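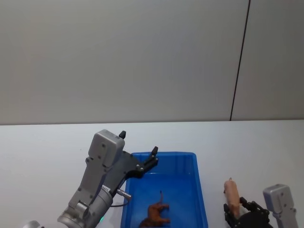
Liebe Leserinnen und Leser,

im Juli hatte ich ja versprochen, mir die Sache mit Mundinero und der Aguiar-Gruppe noch einmal in Ruhe anzusehen. Ruhig ist es dann leider nicht geworden. Kaum lag der Halbjahresbericht im Postfach, kamen schon die ersten Mails von euch (danke dafür, ich lese wirklich alle!), und fast alle wollten dasselbe wissen: Was macht Tomás Caldeira da eigentlich?

Kurz zur Erinnerung für die Neuen: Caldeira hält über seine Holding Multier die Mehrheit an Aguiar, und Aguiar wiederum hat bei der Mundinero-Bank einen Kredit laufen, der in acht Monaten fällig wird. Soweit nichts Ungewöhnliches. Nur steht als Sicherheit dahinter fast ausschließlich das Gewerbegebiet in Odville, und das wurde zuletzt vor vier Jahren bewertet. Damals gab es noch Baugeld zum Schnäppchenpreis, und an jeder Ecke stand ein Kran!

Ich habe mir die Seiten mit den Verbindlichkeiten zweimal durchgelesen, beim zweiten Mal mit sehr viel Kaffee. Die Nettoschulden liegen jetzt bei 3969 Millionen, vor einem Jahr waren es noch 3313 Millionen. Das ist ein ordentlicher Sprung für eine Firma, die im Vorwort von "konsequenter Entschuldung" schreibt. Wo das Geld hingegangen ist, steht in einer Fußnote, und die Fußnote verweist auf den Anhang, und im Anhang steht "sonstige Beteiligungen". Na toll.

Muss man sich Sorgen machen? Als Aktionär würde ich zumindest nicht nachkaufen, bevor eine Verlängerung unterschrieben ist. Bei den Anleihen bin ich etwas entspannter, der Kupon für den Sommer ist pünktlich gekommen (meiner jedenfalls, ich habe ein kleines Stück im Depot, das wisst ihr). Auf meine Fragen zur Bewertung in Odville hat die Pressestelle bisher nur eine Eingangsbestätigung geschickt. Ich hake nächste Woche nach.

Stand dieser Ausgabe ist der 30. August 2024. Wer selbst Aguiar-Papiere hält und Post von der Bank bekommen hat, darf mir gern schreiben, auf Wunsch auch vertraulich.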